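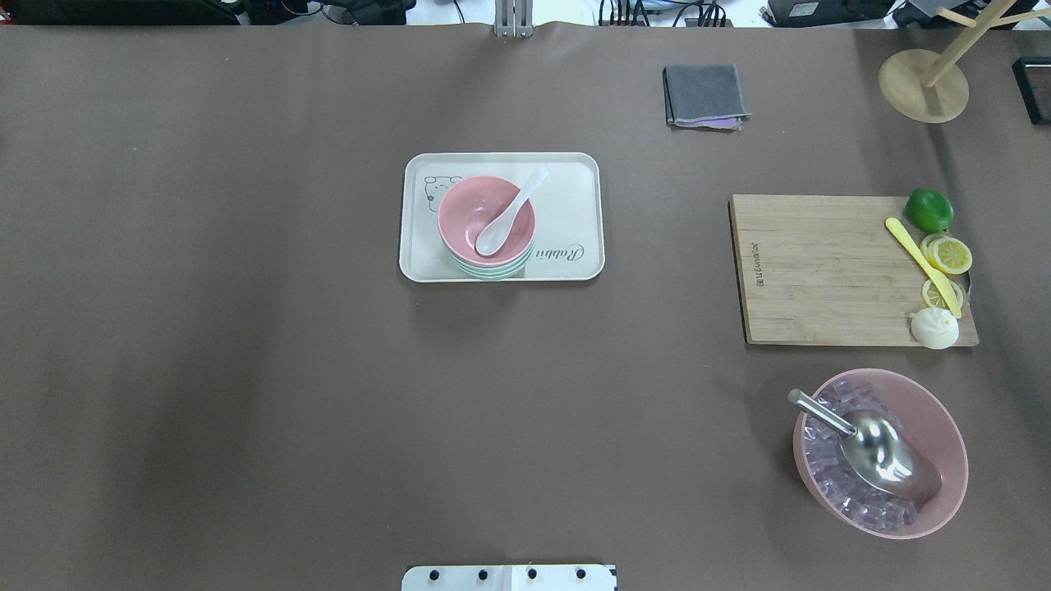
Freitag, Geschirr und Unterlagen, Tisch Trikomura

Papierbahn bleibt liegen. Die Falte im oberen Drittel lässt sich nicht ausstreichen, vor der nächsten Serie neu spannen. Zuschnitt laut Rolle 396 mm zu kurz für die volle Tischlänge, deshalb weiter mit der breiten Rolle von Avska arbeiten.

Schalen nach dem Spülen gewogen und nach Farbe getrennt. Streuung innerhalb der Farbe höchstens 2 g, damit unkritisch. Die Stapel sitzen ohne Spiel, beim Abheben kommt die nächste Schale gelegentlich mit – Ursache vermutlich Restfeuchte am Fußring. Nachtrocknen 35 min, dann erneut prüfen.
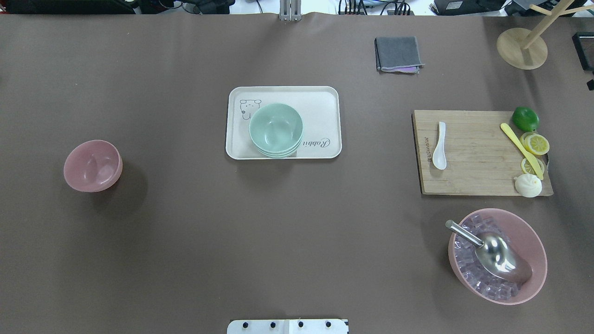

Ablageorte für Liste Lilo neu festgelegt. Bezugspunkt ist künftig die Tablettecke, die Tischkante taugt dafür nicht, weil das Papier dort wandert. Das Tablett trägt nur noch den mintgrünen Stapel, Rosa steht links daneben. Der Porzellanlöffel gehört auf das Brett, linke Hälfte, Laffe nach unten. Tuch gefaltet lassen, oberhalb vom Brett. Den Schriftzug »Rabbit« nicht als Marke für die Ausrichtung verwenden, der Stapel verdeckt ihn je nach Lage.
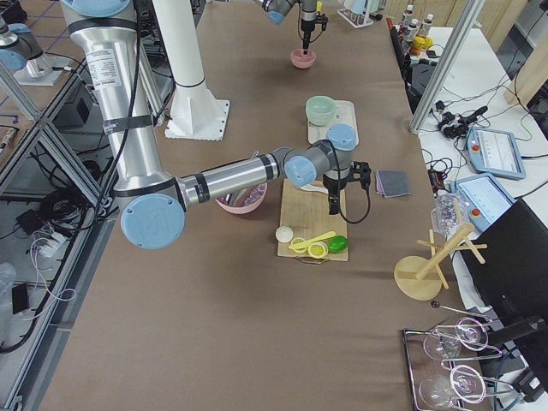 Brett mit Zitronenscheiben, Limette und gelbem Löffel; mintgrüner Stapel hinten auf dem Tablett.

Offen: Brett nachölen, Maße in die Tabelle Muriithi übertragen, zweites Tuch bestellen.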